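Count the failed disassembly runs too

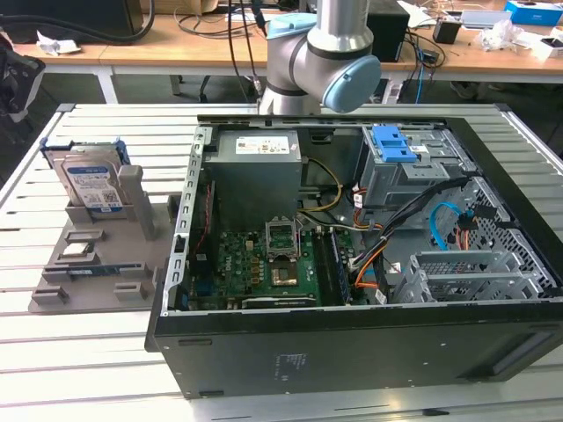
The work cell at Zostham, with an open desktop tower on the slotted table and the parts tray to its left.

2019-01-15

Most papers on robot disassembly report one number, the success rate, and leave out what went wrong. I think that is a mistake, and our own results show why.

We ran 245 trials of the Tumine planner on used desktop computers. Of those, 177 ended with the target part in its place on the tray. That sounds fair for old machines with cables lying across everything. But 31 of the failures came from one cause – the planner treated a cable as fixed when it could have been pushed aside. A reader who sees only the success rate would never learn that, and would likely spend months fixing the wrong thing.

The Zandton group tested the Arsenault method on 100 trials with clean cases and no loose wiring. Their rate was higher than ours. I don't think the two numbers can be compared, and reviewers should stop asking for it.

A table of failures by cause takes half a page. We will publish ours in April, along with the logs from the bad runs.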